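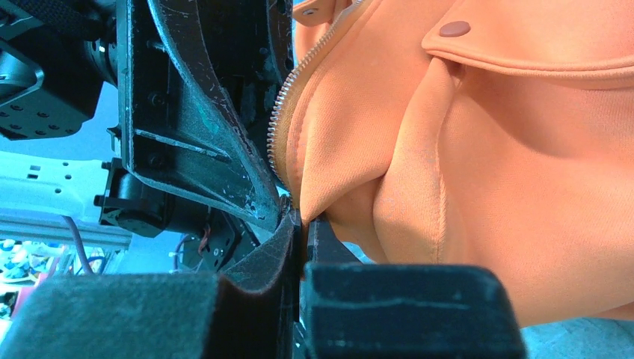
Solholm Live Music Program, progress report to Goltel. Reporting period ends Nov 29, 2024.

The Gaillard room hosted two concerts in the period. Paid attendance at the second was 199, against a licensed capacity of 240. The first ran under the old seating plan and was not ticketed separately.
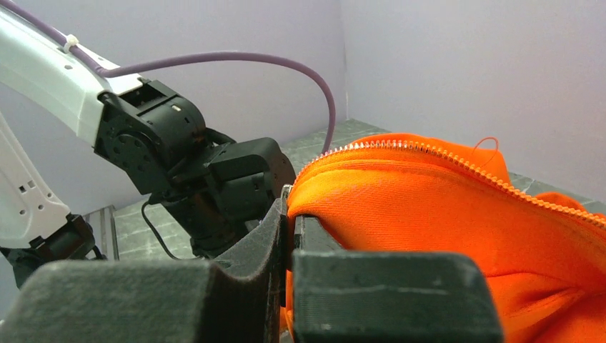
Maren Oddvik

Stage power was split into two circuits – one for backline, one for lighting – and the hum reported in the spring is gone. The Pralley monitor desk remains on loan. Artist fees are within budget. Travel is over by up to 1,000 dollars, pending one van invoice.

Open items for December: sign the support act for the closing show, replace the stage left wedge, and submit the revised load-in schedule to Goltel for approval.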